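**PRESS RELEASE, for immediate use**

04/10/2022

# Duggan opens up its two-arm bench cell upkeep routine to all users

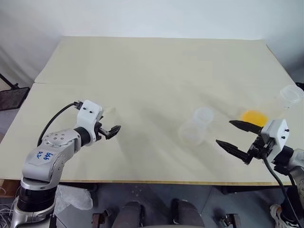 Duggan is today releasing the full upkeep routine for its Calitine bench cell. Free to download, no login. Covers both arms, both grippers, cabling, table and restart. Until now the routine only went out to customers on a service plan.

The change follows a long run of the same support calls. Grippers closing off centre. Cables pulled tight at the wrist after someone remounts a housing. Arms that pass their own self-check and then miss a cup lid by a finger's width. Most of it can be put right at the bench, without a visit.

"People were ringing us for a job that takes a screwdriver and a bit of patience," said Reda Belkadi, service lead at Duggan. "We had the notes. They were sitting in a folder. So, out they go."

## What is in the routine

The routine is split into 5 parts, to be done in order:

1. **Power down and park.** Both arms lowered to the rest pose before the supply goes off. The joints don't hold without power, so one hand stays under the elbow.
2. **Gripper housings.** Check the screws, left arm first. Snug, not tight. Overtightening has cracked more housings than any knock.
3. **Cable run.** Leave slack between housing and forearm. Turn the wrist by hand through its full range and watch the loop. If it goes straight at any point, refit.
4. **Fingers.** Wipe the tips, look for play in the linkage, close slowly on a paper strip. The strip should drag evenly along the whole finger.
5. **Restart and zero.** Each arm on its own, then the pair together at low speed. Re-zero is needed after any housing has been off, even for a minute.

A short section on the table is included too. Bolts on the arm bases work loose over time and a base that shifts will throw out every saved position. Duggan suggests marking the base outline on the bench with a pen. Cheap, and it works.

## Service interval

The interval for a full check has been set at 1,000 running hours, for either arm. Cable and screw checks should be done at the start of each working week. Sites running the cell with thin or clear plastic items (lids, cups, small tubs) are advised to do the finger check more often, as worn tips show up there first.

The interval is based on 871 service reports logged by Duggan up to the end of August. Loose housing screws were the most common entry, followed by cable strain. Motor faults were well down the list.

## Spares

From today the gripper cable and the finger set can be orderd singly. Previously sold only as part of the full wrist kit, which a lot of customers told us was daft. Stock is held by Dreltov, who also handle returns. Worn fingers can be sent back for recycling in the packaging the new ones arrive in.

Skunonon, who tested the routine on their own cells over the summer, asked for two changes. Both are in. The cable step now comes before the finger step, and the restart page has been cut down so it fits on one sheet and can be taped up by the bench.

"Shorter is better. Nobody reads page nine with an arm half apart," Belkadi said.

## Availability

Download now from the support pages. Printed copies with the next spares order, on request. A version for older wrist units will follow, date to be confirmed. Owners of those units should keep using the sheet suppled with the cell and should not use the new screw settings, the threads are different.

**Notes to editors**

- Duggan builds and services bench-top arm cells for small workshops and labs.
- Interviews with Reda Belkadi on request through the press desk.
- The routine may be reprinted in full with credit to Duggan.

ENDS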